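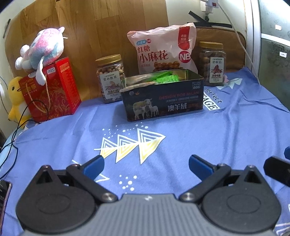 Fixing a gripper that closes late or only on one side

Written by Ewan Sutherland, bench notes for the Hotville hand grippers

A hand-held gripper with two link arms should close both fingers at the same speed and meet in the middle. When one finger lags, the recordings look normal at first glance and then fail in training, so it is worth catching early. We lost 69 recordings to this in October before Neema Okoth noticed that the left finger was arriving after the right one on every grasp.

The steps below are for the twin-pivot model with blue finger pads. The older Dustero type has a single pivot and a different spring, and these instructions won't fit it.

What you need

A 2 mm hex key, a small flat screwdriver, a lint-free cloth, isopropyl alcohol, medium-strength threadlocker, and a strip of plain copy paper. Set aside 15 minutes per gripper.

Before you start

Stop the recording and disconnect the power cable. The trigger spring is stiff enough to pinch a finger badly, and Reijo Leinonen has the blood blister to show for it. Never put a fingertip between the pads to feel for play. Use the paper strip.

Step 1. Check whether the fault is real

Hold the gripper level over a bare patch of the work surface with the fingers fully open. Squeeze the trigger slowly and watch both tips. On a good unit they reach the center together. Do it again with the gripper turned on its side, then on its other side. If the same finger lags in all three positions, go to step 2. If the lag changes sides when you turn it, the arms are loose and you can skip to step 4.

Step 2. Look for cloth in the linkage

Fabric is the usual culprit. Tablecloths and bedspreads have folds that get picked up by the fingertips, and threads work their way back along the arm to the pivot. Open the fingers wide and look down each arm toward the inner screw. Pull threads out with the flat of the screwdriver. Don't cut them, as the short ends stay behind and wind tighter.

Step 3. Clean the pads

Wipe both pads with alcohol and let them dry. Sugar and oil from snack packaging build up on the face of the pad, and a sticky pad will hold a wrapper for a moment after release. In the log this looks exactly like a slow finger. Close the gripper on the paper strip and pull. You should feel the same drag on both faces.

Step 4. Set the pivot screws

Back each screw out a full turn, put one small drop of threadlocker on the exposed thread, and turn it in until the arm just stops rocking. Then back off an eighth of a turn. The arm should swing under its own weight. Overtightening is what caused our October fault. Someone had gone over the left screw twice during a service at Flirkanstead and the arm was binding near the end of its travel.

Wait for the threadlocker to set before you reconnect anything. The bottle gives the time.

Step 5. Test with real objects

Run 500 open and close cycles by hand or on the jig, then try a short pick and place with things of different stiffness. A wrapped candy, a soft toy and a screw-lid jar make a good set. Watch the jar in particular. A lagging finger pushes it sideways before the grip closes, and a full jar can go over.

If the finger still lags

Check the arm for a bend by laying it against a steel rule. Bent arms can't be straightened reliably and should be replaced in pairs. Order part 3100 from Hjaltested and tag the gripper out of service until it comes. Send the serial number and the start time of the last good recording to Ragnheiður Eyvindsson so the affected files can be pulled.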